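Ronton: teaching a robot arm to close a rice cooker lid
Final project report, robotics software elective

So this is my report on Ronton, which is the name I gave the code that kept me up late for most of the term. The task sounds tiny. The lid of a rice cooker is open, and the arm has to swing it down and shut it without shoving the cooker across the table. I picked it because I thought hinges would be easy (you only get one direction to move in, right?) and I was pretty wrong about that!

Ronton is three programs that talk to each other. There's a perception node that looks at the camera picture and decides if the lid is open, closed or somewhere in between. There's a planner, which takes that answer and lays out an arc for the fingertip. And there's the controller, which I did not write from scratch - I took the class controller, Hunt, and added a force limit to it.

The perception part was where I spent the first month. My first version looked for the edge of the lid and fitted a line to it. On a matte box that worked great. On a shiny black cooker it found window reflections instead, and it was very confident about them, which made for some exciting arm motions toward nothing in particular.

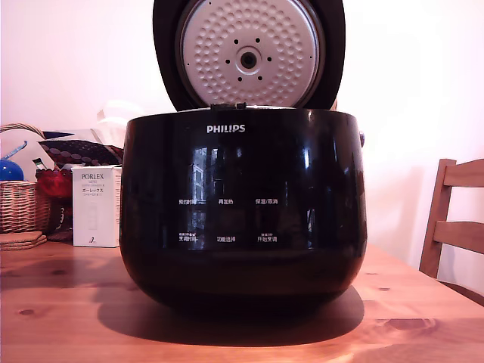

I ended up throwing out the line fitting and training a small classifier plus a keypoint head, with one keypoint on each end of the hinge and one on the front edge of the lid. I labeled 1233 frames myself in Jumex, our lab's labeling tool, with the chair, the basket, the boxes and everything else left in, so the network would learn to ignore them. Then I held back 590 more frames that it never saw in training. I'd recommend doing that split before you label anything, by the way. I did it after, and found near-identical frames on both sides, and had to redo the whole thing in one very long evening.

Reflections still bother it. What helped most was changing the brightness and pasting random pale streaks onto the training frames, so a streak stopped meaning anything to the network. The middle positions are still the worst. When the lid is halfway down, the front edge keypoint jumps around, and if the planner believes every jump you get a shaky arc. I put a simple filter over the last 8 frames and it calmed down a lot, although now it lags a bit when the lid moves fast.

Now for planning. The nice way to do it is to get the hinge axis from the two keypoints, then sweep the fingertip around that axis at a fixed radius. My mistake was treating the radius as fixed. The fingertip slides on the lid as it comes down, so the real contact point wanders, and in simulation (I used Cloltow, with default friction, which was its own mistake) it never slid at all. On the real table it slid every time. The version I'm handing in re-estimates the radius at every planning step and lets the fingertip drift a little along the lid.

For the last bit of travel I stopped trusting the camera. The planner hands over to a force rule in the controller: keep pushing down slowly, wait for the force to rise and drop again, which I read as the latch catching, and back off. If the force rises and stays up, it quits and reports a failure.
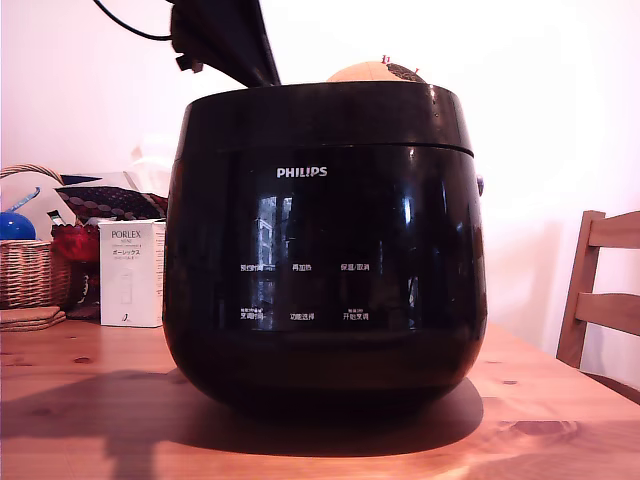 Wouldn't a plain time limit have done the same job as your force rule, with a lot less code to get wrong? That was the question I got at the project demo, and it's a fair one. I had a time limit before. The trouble was that a slow approach used up the clock before the fingertip even touched the lid, so I kept making the limit longer until it meant nothing. I did keep it as a backup, though, and it stops the arm if the force rule never fires.

There are 2 bugs I know about and didn't fix. If the perception node restarts mid-motion, the filter starts empty and the planner takes the first guess as truth. And the failure message from the controller gets swallowed if the planner is busy, so you have to go read the log to find out what went wrong. The first one should be a short fix (wait until the filter is full, then plan). The second needs a proper message queue, and I'd like to do that before I try opening the lid as well.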